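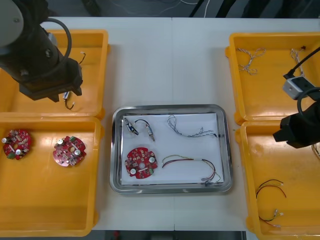
## Thread: monitor and crowd sound levels, Prestetholm, Wednesday night

**1/** Numbers from the Garkum set at Prestetholm, for those who asked. Standing room, capacity 1,715, sold out. I mixed front of house. Sérgio Vieira mixed monitors from stage left.

**2/** Empty room at soundcheck: long decay in the low end, worst at 63 Hz. With the floor full, the decay at 1 kHz and up dropped to something workable. The 63 Hz problem stayed where it was. People absorb highs. They do very little for bass.

**3/** I high-passed everything except kick and bass guitar. Guitars at 110 Hz, vocals at 140. The second guitarist asked why his amp sounded thin in the PA. It sounded fine once the bass player came in.

**4/** Subs were in a cardioid stack, 2 per side facing forward and one reversed. Level on stage behind the stack was low enough that Sérgio took the kick out of the drum fill after the third song.

**5/** The singer works the front rail and holds the mic by the grille. Feedback shows up at 2.5 kHz every time he does it. We cut 4 dB there on his wedge before doors and left it in all night. Two rings total, both during the Fonseca cover, both when he climbed down into the pit.

**6/** Wireless: one dropout, in the pit, same song. Bodies between the handheld and the antennas. I've asked for the receive antennas to go on stands at head height plus a meter. They were on top of the rack at knee height when we loaded in.

**7/** Merch asked if we could turn down between bands because they couldn't hear orders. Changeover music came down 6 dB. No complaints from the floor.

**8/** Next date is Emico, a seated hall, capacity 3,467 with the balcony open and 1,139 without it. Promoter hasn't confirmed which. Delay speakers depend on the answer, so the truck pack does too.

**9/** Show file for the desk is going to Sérgio tonight. If you're on the crew list and need the patch sheet, ask him for the version with the drum fill on output 11. The older one has it on 9.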